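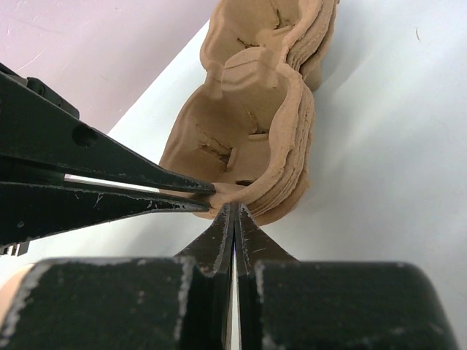

September
By Hendrik Verstraete

Cafés and takeaways in Brikamness will have to take back used packaging from their customers under new rules agreed by the town council. The change covers 94 businesses, from the bakeries on Mosoti Street to the kiosks at the bus station. Cups, lids and paper bags are all included, and so are moulded items such as the tan one standing upright on the white surface, with its lip at the front. Each business must keep a bin for returns by the door or counter and empty it daily.

The council says that more than 4,000 items of takeaway packaging are left in the town centre each week in summer. Most end up in street bins, where paper is mixed with food and cannot be sorted. Paper cups are a particular problem – many have a thin lining that has to be separated from the paper at a special plant, and a black plastic lid has to come off and go in a different bin.
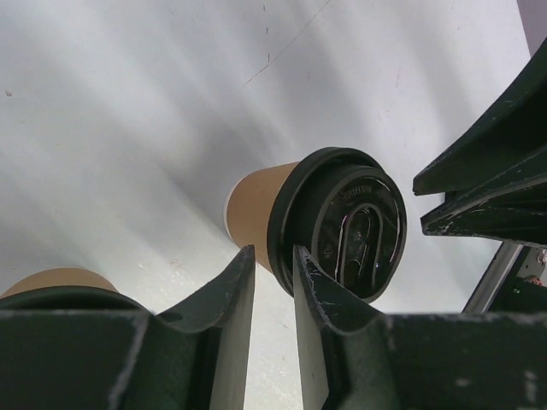
Who will collect it

Sorted packaging will be picked up by Drallero, which already empties the glass banks at the harbour. It will go to the firm's depot at Gravska. Paper and plastic will be baled there and sold on, with the money going towards the cost of the lorries.

Small businesses had asked for more time. Those with fewer than four staff will now have an extra six months to join, and two neighbouring shops may share a bin if both agree in writing. In a survey held before the vote, 77 businesses said they supported the plan and the rest were either against it or did not reply.

Shops that sell clothes and gifts are not covered at this stage. Councillors will look at carrier bags next year, including the stiffer paper kind with twisted handles.
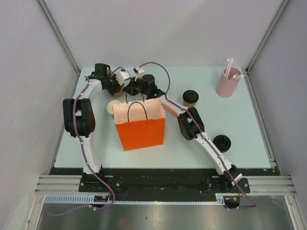
Mwajuma Muli said the rules were fair but the bins were too big for a narrow shop. She would have preferred one large collection point on each street, and she wants the council to pay for the first set of liners.

The council has set aside money for 29 shared bins – shops can apply for one at the town hall until the end of the month.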